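Filed under: Home & Making Do, Clear-outs
5 min read
Print this post | E-mail to a friend

Sorting the odds and ends, round two

January is my favourite month for a proper sort-out and I'm not even a bit sorry about it. The decorations are down, it's dark by half past four, and there is nothing I'd like more than a mug of tea and a great heap of small things with no home. You can keep your wardrobes. Give me the bits!

By bits I mean everything that ends up in the bottom of a drawer. Single building bricks, little lidded boxes that once held something, lumps of stone from beaches I can't remember the name of, glass bowls too small for pudding and too big for salt. Our flat in Golville came with deep drawers in every room and I have filled the lot.

Last year I did it the tidy way, with labelled tubs laid out before I'd even opened a drawer. What a mistake. I'd written KITCHEN and TOYS and DESK on them, and then the first thing out was a foam corner off some packaging that I use to prop up my recipe book, and I stood there for ages wondering which of the three it was. So this time I tipped first and decided afterwards, and it went so much better.

The tipping needs a big, open container with low enough sides that you can get both arms in. Sloping sides are lovely because things slide back to the middle on their own. I've tried a washing-up bowl (too small, tips over) and an old suitcase (hinges in the way, and everything vanishes into the lining). Metal is best if you can stand the racket. It gets scuffed and dusty and you just don't mind. Two side by side is better still, one to take from and one to put into, and do fix them down if your table's at all slippery.

Then the rule, and it's my only one: a handful at a time, spread out so nothing touches. Five or six things is plenty. When I had the whole drawer in there I kept picking out the same favourites and ignoring the rest, and with just a few on the bottom I gave every one of them a fair look.

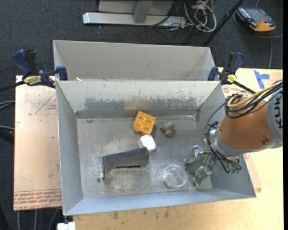

Bricks are the easy ones, by the way. They go straight in the Janssen biscuit tin, which by my reckoning now holds over 200, in every colour going, and comes out whenever my nephews visit. I did try sorting them by size once and it lasted one afternoon. They like rummaging, and the noise of it is half the fun.

Little white cases and pill boxes are harder, as they all look alike and I can never throw one away without opening it. I found a spare earbud, a foreign coin and a very old peppermint. One pouch had the charging lead for my Foreo in it, which I'd been hunting for since the summer, so that was me delighted for the rest of the evening.

Glass gets lifted out by hand and put on a folded tea towel before anything else moves. I learnt that with a nice little dish from the Pondska flea market, and I still miss it. The small clear bowls that survived are on the windowsill now with hair grips and stamps in them, and they look so pretty when the sun comes round.

As for stones, I keep them. All of them. There's a plant pot by the back door and in they go.

The whole thing took me four evenings at 60 minutes each, with the timer on, and I've got three drawers that open and shut without a fight. The hall one is still to do. I've had a peep and it's mostly string and batteries, so I'll be back with that once I've found out where the council takes the batteries these days.

Print this post | E-mail to a friend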